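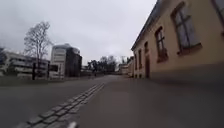 Swifts spend most of their lives in the air and come to a solid surface only to breed. In towns that surface is nearly always a building: a gap under the eaves, a loose tile, a hole where a pipe once passed through the wall. When the gap is sealed during repairs, the pair that used it loses the site, and the birds may spend a full season or more finding another.

Songül Uçar has surveyed the colony in the old quarter of Ruma for 20 years. Her method has changed little. Each street is walked in the last two hours before dark, when non-breeding birds fly low along the walls in screaming groups and adults return to feed young. Only a bird seen entering or leaving a hole is taken as evidence of a nest. Screaming groups are logged separately and never converted into pairs.

The June survey recorded 34 occupied holes. Most faced north or east, and all were high enough to give a clear drop below the entrance. Swifts leave the nest by falling before the wings take hold, so a hole above a porch roof or a dense tree is seldom used.
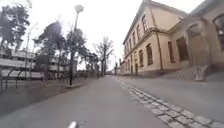 Nest boxes are the usual remedy where holes have been lost. Two designs were compared in Ruma. The Flokero is a closed wooden box fixed under the eaves. The Trondico is a hollow block built into the wall during renovation, with only the entrance showing. The block stays cooler in hot spells, which matters for chicks that cannot leave, but it must be planned before the scaffolding goes up. The Flokero can be added later and opened for cleaning.

Occupation is slow with either type. Swifts return to the same hole each year, and new boxes are filled mainly by young birds looking for a first site. Playing recorded calls at dusk shortens the wait in some colonies. In Ruma the calls ran for two seasons before the first box was entered, and house sparrows had taken several others by then. Uçar counts those as occupied too, in a separate column.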